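Flatska Home Help > Desks, tables and work surfaces

Dark gray felt-type surface, looks blotchy in the middle. Stain or just light?

Posted by Bushra Kazmi, 02/01/2025

Hi all, quick one, on my lunch. We put a big flat dark gray covering down in the work room in December. Sort of felt feel, slate color, goes a bit blue depending on the bulb. Bought it as a Tavaveo mat, paid 88 for it. Liked it fine until I started looking at it properly.

Now every time I walk up to it I see a darker patch in the middle. Soft edges, no real outline. Same thing higher up but fainter.
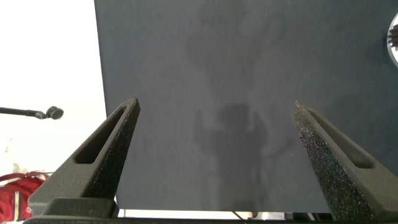
Went over it with a lint roller, then a damp cloth, patch still there. Also tried the upholstery spray from under the sink, which my sister says was dumb. Overhead light is one ceiling fixture plus a clamp lamp on the shelf behind me. Walls are white.

So is it dirt, is the dye going, or am I chasing a shadow? And if it's a shadow how do you light a dark mat so you can see what you're doing on it. I lose black screws on it constantly. Don't want to return it if I don't have to, the box is long gone.

Tove Egilsson

Shadow. Didnt even need to finish reading. Lamp behind you = you and everything else between the lamp and the mat lands on the mat. Move lamp.

Hanne Sjöberg

Agree with Tove but you can check it in a minute. Put a bit of masking tape at the edge of the dark part. Move the clamp lamp to the other side. If the dark part walks away from the tape, shadow. If it stays by the tape, stain. Do it after dark with the blinds down so the window doesn't confuse things.

I have a gray one too, different make (Vever), and it fooled me for weeks. Felt-y surfaces have no shine so shadows go soft and cloudy and look just like a spill. Darker blob where something is close to the surface, fainter smudgy stuff from whatever is higher up.
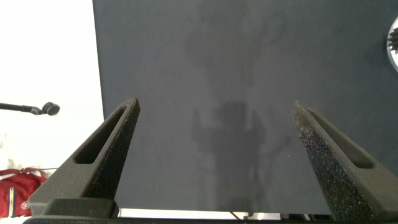

Blocky shadow in the middle, fainter one further up. Surface itself is pretty even.

For the lighting: two lamps, one left and one right, both lower than you'd think and pointed in across the mat. Each one fills in the other one's shadow. Turn the ceiling one off if it still bugs you. A frosted bulb helps, or clip baking paper over the shade if it's an LED and stays cool. NOT on a halogen please.

Black screws on dark gray, no lamp fixes that. Get a white saucer. Or a strip of white card down one side and keep the small stuff there.

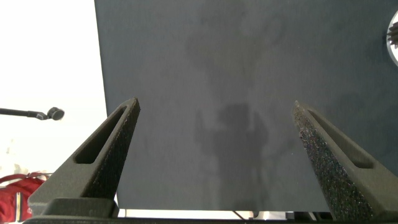
And stop with the upholstery spray. Some of them leave a ring when they dry and then you really will have a stain. If you already soaked a spot, blot with plain water and a white cloth, let it dry flat overnight, brush it one direction with a clothes brush. Don't scrub, it pills. Mine has a bald corner from exactly that.

Sólveig Laxdal

Could be fading? Ours went brown by the window but that was a cheap one, and it took 2 years. Anyway I'd just flip it over if the back is the same.

Bushra Kazmi

Thanks everybody. Did the tape thing with the blinds down. Patch moved clear off the tape, so shadow. Back of mine is rubber so no flipping. Ordering a second clamp lamp tonite, and already stole a saucer from the kitchen. Hanne, does the brush need to be the soft kind or will a regular one do?

Hanne Sjöberg

Soft. The regular one is what did my corner.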